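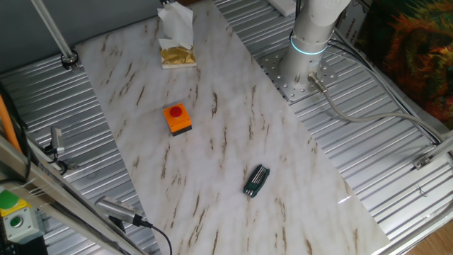 One reader of the previous edition wrote that the import had put every annual at the end of the run, and asked whether Prulenow could be made to file them by cover month. It can, but the setting has to be changed before the first import. The steps in this section have been rearranged to suit.

4. Setting up reading order

This section applies to Prulenow on desktop. The tablet version can show a reading order but cannot edit one.

4.1 Before you start

You will need:
- a library with at least one comic series in it
- the series list exported from your old catalogue, if you have one
- write access to the folder where the issues are kept

CAUTION: Building a reading order renames nothing by default. If "Rename files to match" is switched on under Library > Files, the change is made on disk and cannot be undone from inside Prulenow. Make a copy of the folder first.

4.2 Choosing how annuals and specials are filed

1. Open Library > Series rules.
2. Under "Annuals", choose "By cover month". The default is "After last issue".
3. Under "Specials and one-shots", choose "Ask each time".
4. Press Apply. Series imported earlier keep the old rule until they are rebuilt (see 4.5).

Note: Where an annual has no cover month, Prulenow places it after the last issue of the same year.

4.3 Importing a series list

1. Open Library > Import.
2. Select the list. Bavlow and Baysal exports are both accepted. Plain text lists must have one issue per line.
3. Check the preview. Lines shown in grey could not be matched and will be skipped.
4. To match a grey line by hand, select it and type the series title and issue number.
5. Press Import.

Baysal exports put the volume number in brackets after the title. Leave "Read volume from title" switched on for these files. With it off, a relaunched series is merged with the earlier one and two copies of issue 1 appear side by side.

A single import may hold up to 822 lines. Split longer lists at the end of a series, as a series divided between two files is treated as two series.

4.4 Adding a crossover

A crossover is a story that runs through more than one series. Each issue stays in its own series and also appears in the crossover.

1. Open Library > Crossovers and press New.
2. Enter a title of no more than 40 characters.
3. Drag the issues into the right-hand column in the order they are to be read.
4. Mark tie-ins that are not needed for the main story as "Optional".
5. Press Save.

Note: The publisher Bornico numbers some of its tie-ins with a decimal, such as 34.1. Enter the full number. Prulenow sorts 34.1 after 34 and before 35.

4.5 Rebuilding a series

1. Right-click the series and choose Rebuild order.
2. Select "Keep manual changes" if you have moved any issues by hand.
3. Wait for the progress bar to close. Do not open an issue from the series during a rebuild.

The last 10 rebuilds are kept under Library > History. To go back to one, select it and press Restore. Read and unread marks are not affected.

If an issue is missing after a rebuild, check that its file is still in the folder named under Library > Files, then press Rescan. Collected editions are covered in section 5.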